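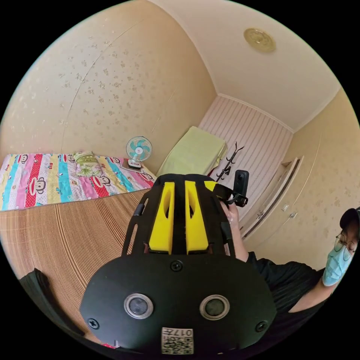

Page last changed: November 13, 2021

Why Do Clothes Get Wrinkles? (And What Folding Does About It)

Written by Loïc Carré for the Angate Kids' Library pages

I used to think folding clothes was something grown-ups made up to use up my Saturday mornings. My clothes lived in a heap on my bed, and at bedtime the heap moved to the floor, and in the morning it moved back to the bed. I called this my system! My mother called it something else.

Then one day I had to wear a shirt from the very bottom of the heap to a school concert. It looked like a map of the mountains. I could follow one crease all the way from my collar to my belly button, and I spent the whole second song wondering how a shirt could do that to itself while it was only lying there.

So let's find out. You'll need a T-shirt, a pair of pants, and a bed or a clean mat to work on. Black clothes are fine, but the creases are a bit harder to see on them, so if you have something in a light color, grab that for the experiments.

What is cloth made of?

Look at the sleeve of whatever you're wearing. Get really close, until your nose nearly touches it. (A magnifying glass is great if you have one.) You should see tiny lines or tiny loops. Those are threads, also called yarns, and cloth is made by joining lots and lots of them together.

There are two main ways to do it. The first is weaving. In woven cloth, some threads go up and down, and others go across, over and under, over and under, the way you'd make a paper place mat. Most button-up shirts are woven. So are some floor mats, only with strips of bamboo or reed doing the job of the threads.

The second way is knitting. In knitted cloth the yarn makes loops, and each loop hangs on to the next one. T-shirts are knitted, and so are sweaters. Pull a T-shirt sideways and the loops stretch out. Let go and they mostly spring back.

Now look even closer, closer than your eyes can go. Each thread is made of fibers, which are a bit like hairs. Cotton fibers come from the fluffy part of the cotton plant. Wool fibers come from sheep. Polyester fibers are made in factories. A fiber is bendy, and that's why your pants can bend when you sit down. If they couldn't, you'd have to eat breakfast standing up.

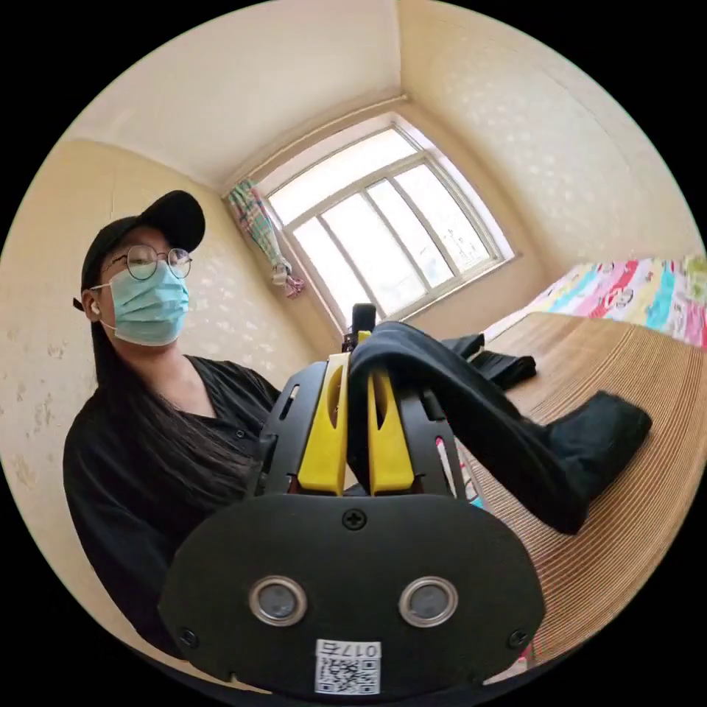

Smooth, slightly shiny cloth. It slides easily and it's slippery to fold!

So where do wrinkles come from?

Cotton is a plant, and the fibers are built from very long, very tiny chains. The chains sit side by side and hold on to each other with weak little links. I like to think of kids standing in rows holding hands.

When a cotton shirt gets bent, the rows get pushed out of place. If there's some water around, or some warmth, the hands let go much more easily. The kids shuffle along to a new spot, and then, when the shirt dries or cools, they grab whichever hand is closest. Now they're holding hands in the bent shape. Hello, wrinkle!

Three things help a wrinkle to form:

Water. Clothes that are left damp in a pile crease a lot.

Heat. Warm cloth takes on a new shape more easily, and it keeps the shape when it cools down. Clothes that sit in a bundle after coming out of a hot dryer know all about this.

Squashing. The weight of the heap presses down on every bend in every sleeve. My concert shirt had about a week of this, plus a schoolbag on top.

Polyester fibers are different. They don't soak up much water, and they're pretty springy, so polyester clothes usually wrinkle less. Wool is springy too. Linen, which comes from the flax plant, is a champion wrinkler. Put on linen pants, sit in a car, and you'll come out with a fan of creases across your lap.

What an iron does

An iron uses the same trick backward. The heat and steam make those tiny hands let go, and the flat metal pushes the cloth smooth. Then the cloth cools and the hands join up again in nice straight rows. Irons get hot enough to burn you badly, so leave that part to an adult. I'm a grown man and I still don't iron if I can get out of it.

A fold is a wrinkle you chose

I love this bit. When you fold a shirt you're bending it, so you may get a line there. But you get to pick where the line goes, and you can make it straight. There's also a lot less bending going on. A shirt in a ball is bent in all sorts of places at once, and a folded shirt is bent in just a few.

Folded things are flat, too, and flat things stack. There's not much air hiding in a stack, so more clothes fit in the drawer and you can see what you have. (I once found three of the same gray sock and never the fourth, but that's a different problem.) 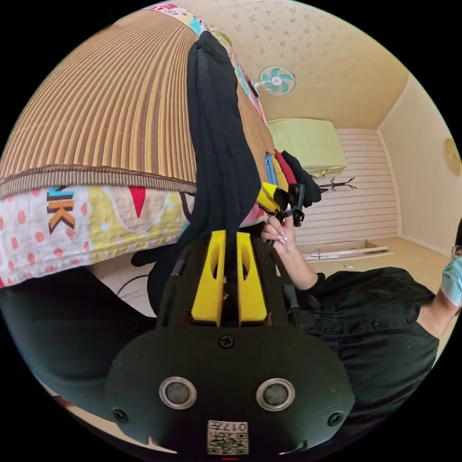 Let's fold some pants

Clear a space first. If your bedspread has a bold pattern on it, you may find it helpful, as you can use the stripes as guide lines. I had one with trains on it, and I used to line up my pant legs with the track.

1. Hold the pants by the waist and give them a good shake. Shaking pulls the cloth straight and lets the legs drop.

2. Lay them down flat and fold one leg on top of the other. The little pointy part at the seat sticks out, so tuck it in to get a straight edge.

3. Smooth them with your hands. Start at the waist and go down toward the ankles. You're pushing the air out, along with any small bumps.

4. Bring the ankles up to the waist. Then fold once more, or twice if your drawer is small.

Slippery pants will try to slide apart while you're doing this. Go slowly and keep one hand resting on the part you've already folded. Rough cloth such as denim is easier, and the reason is friction, the grip between two things that rub together. Denim has plenty of it. Shiny cloth doesn't have much at all, and a stack of shiny things can slither off a shelf in the night and give you a fright.

Why two people are better than one

Try folding something long by yourself, like a bedsheet. You hold up one corner and the rest sags in the middle and ends up around your feet. Gravity is pulling down on every part of the cloth, and you've only got two hands to pull back with.

Ask somebody to take the other end. Now you can both lean back a little – gently, it's not tug-of-war – and the cloth goes tight between you. That tightness has a name. It's called tension.

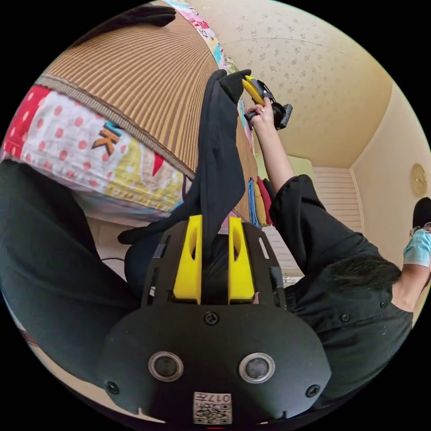

When cloth is under tension, the threads are pulled toward being straight, and a straight thread can't be wrinkled at the same time. Some of the small creases will soften just from that. Twist the cloth, though, and it turns into something more like a rope. The twist squeezes the threads together and you can't find the edges anymore, so if you want to fold it you have to untwist it first. People do twist cloth on purpose when they want to wring out water, and a wrung-out towel left in its twist dries with the funniest spiral wrinkles.

Experiment: the handkerchief race

Find two pieces of cotton cloth that are the same size. Old handkerchiefs are perfect. Wet both of them and squeeze out the water. Scrunch the first one into a tight ball and put it in a bowl. Pull the second one flat and hang it up where the air can get to it.

Leave them until they're both dry. The ball will take a lot longer, so be patient and don't keep poking it. Then open it up and lay the two side by side. Which one has more creases? Can you pull the creases out with your hands, or do they come back?

If you'd like to go further, do it again with two dry handkerchiefs and see what squashing does without the water. You could try a piece of polyester as well. Draw what you see, or run your finger over each one with your eyes closed and guess which is which.

Words to know

Fiber: a very thin, hair-like piece of material.

Yarn: fibers twisted together into a long strand.

Weave: to join threads by passing them over and under each other.

Friction: the grip between two surfaces when they rub.

Tension: the pull in something that's being stretched.

My clothes mostly live in drawers now. There's still a small heap on the chair, and I'm going to fold it after lunch.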